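Site visit report: Skendurora heat recovery plant, Plornidholm

The visit was arranged through the regional industry association for member companies preparing their first emissions reduction plans. Thirty people attended, most of them from manufacturing and warehousing firms with between 50 and 400 employees. Bernadette Fahy, energy manager at Skendurora, led the tour and took the technical questions.

Skendurora dries and coats packaging board. Until the refit, exhaust air from the drying line was vented at the roof and the whole of the hot water demand was met by gas boilers. The plant now passes exhaust through a heat exchanger supplied by Suvex, and the recovered heat preheats boiler feedwater. A secondary loop serves the offices and the loading area.

Annual gas savings for the first full year were given as 1293 megawatt hours. Fahy noted that the figure is metered at the boiler inlet and is not corrected for production volume, which fell slightly over the same period. A corrected figure will be published with the next annual report in July.
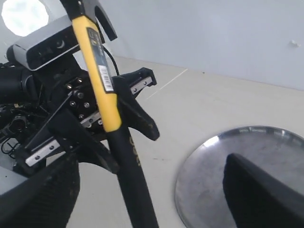

The payback period was calculated at 5 years on the gas price in force when the contract was signed. Maintenance costs have run above budget. Board dust fouls the exchanger plates faster than the supplier's model predicted, and the cleaning interval has been shortened twice. Filters upstream of the exchanger are under trial.

The second part of the programme dealt with staff involvement. The company runs a suggestion scheme open to all employees, including apprentices and labour hire workers. It has received 293 proposals, mostly minor: compressed air leaks, lighting timers, door seals on the cold side of the warehouse. Proposals are costed by the energy team and the result is posted in the canteen whether or not the work goes ahead.

A representative of Leiva, a customer of the plant, then outlined its supplier reporting requirements. Product-level emissions data will be requested from all board suppliers. Several visitors asked who would bear the cost of verification. Leiva has not settled this and will circulate a draft for comment.

Slides and the metering diagram are available to members from the association office.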